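Pesum is a kitchen automation kit sold by Gikilance, a small firm founded by Myroslav Stasiv and Oanh Vương. It consists of a single arm, a two-finger gripper with a small camera at the wrist, a control box and a subscription to the software that runs them. The kit is meant for loading and unloading an ordinary household dishwasher, and was first offered to the public in May.

Hardware

The arm is supplied on a floor stand and can be fitted on either side of the machine. The control box sits apart from it, joined by a cable, and the owner is expected to find a dry place for it - a cupboard is suggested in the handbook. The first version, known as Bach, had no wrist camera and relied on one fixed to the stand. It was withdrawn after 397 had been sold. Owners could exchange it for the present model at a reduced price.

Price and service

The kit costs 4000 euros, with fitting charged separately. The subscription covers updates and remote help, and the arm can still be moved by hand controls if it lapses. Repairs are done at the Nunudmont workshop, which also sells spare finger pads. By Monday, December 20, 2021, the firm had recorded 2748 completed unloading runs in customers' homes.

Use

Plates and bowls are handled from the side. Cutlery is harder, as thin pieces can slip between the wires of a rack, and the handbook advises owners to use the cutlery basket where there is one. Clear glass and plastic are listed as slow items, and the arm makes a second pass before closing on them. Unloaded items are set down on the nearest worktop, whose height has to be entered during set-up.

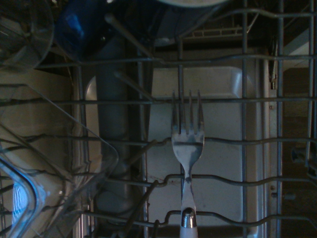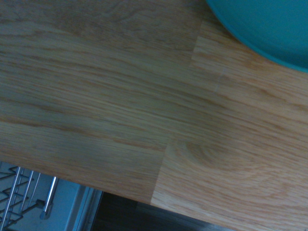
Views from the wrist camera: a fork among the wires of the rack, then the worktop with a teal plate.

Zakhar Kravchuk wrote that the set-up took him most of an evening and that the section on worktop height needed redoing. He kept the kit, but thought the fitting charge should be included in the price.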